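27 June 2022

Nursery room trials, play mat and nap corner.

Morning session with the two-to-threes at Nernlow. Hermine Kaufmann ran the water tray, I kept the log. We tried the shorter settling-in routine again: coats off, name card on the board, then straight to a free choice of table. Worked better than in February, when we had the song first and the late arrivals missed it. Two children still wanted a parent at the door. Left them to it, both joined in before snack.

Nap corner moved to the far side of the bookshelf. Measured the space at 192 by 121 cm, so two of the small mats fit side by side but not three. Ga-eun Ok thinks the shelf can shift another 64 mm without blocking the socket cover. To check.

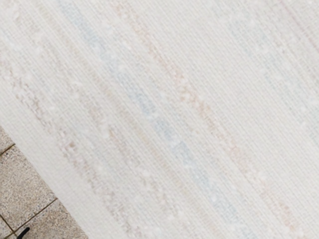 Woven textile on tiled floor, close view, render.

Sound readings at nap time not usable, the meter was left on the wrong range. Repeat next session. Blind cord has been tied up high, needs a proper cleat before we use the window side at all.

Sorting trays: the Fotetex set has lids that the younger ones can't get off alone. Kept the trays, put the lids in the cupboard. The Stöckli pegs are fine for grip but roll off the table, try them in a tray with a lip.

Record sheets are down to the last few. Order 200 from Sevus, the A5 ones, and ask for the column for nappy changes to be made wider. Hermine wants the snack column left as it is.

Still to do: cleat, meter, shelf.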